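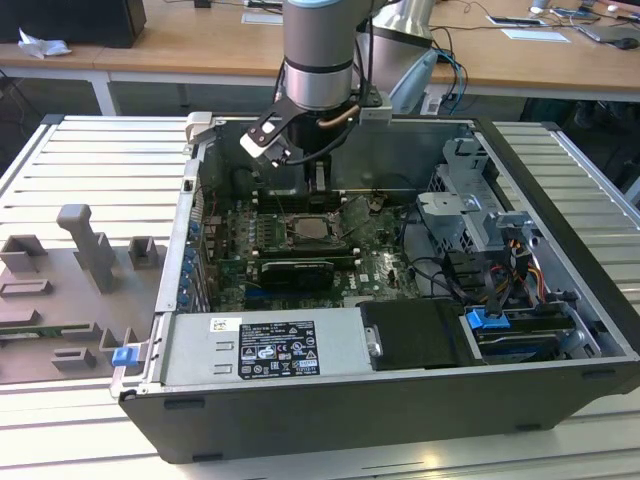
29 January 2022

Route log, Clokwood to Stusside and back through Zivalville. Trip meter read 1,000 miles at the Stusside motel. Fuel stops: 3. The paper map has the Zivalville bypass on the wrong side of the river - corrected in pencil.

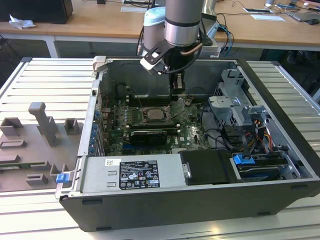 Overnight at Ortuño was one night only, which left no daylight for the harbor road. Boglárka Csonka drove that leg in January and logged two hours, with a long wait at the drawbridge. Use her time until we have a second run. 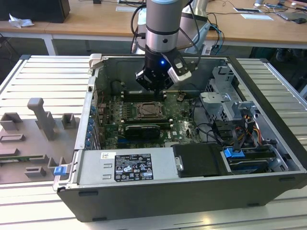
Open tower on the slotted table, arm above the board.

To do before the next loop:

- Re-enter the Stusside mileage. The sheet has 2,000, double the meter reading.

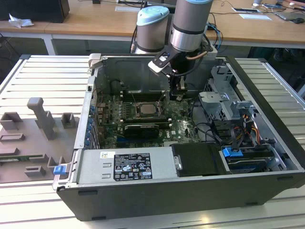 - Ask the Ortuño guesthouse about late check-in.
- Split Clokwood to Zivalville into 2 legs - too long for one driver.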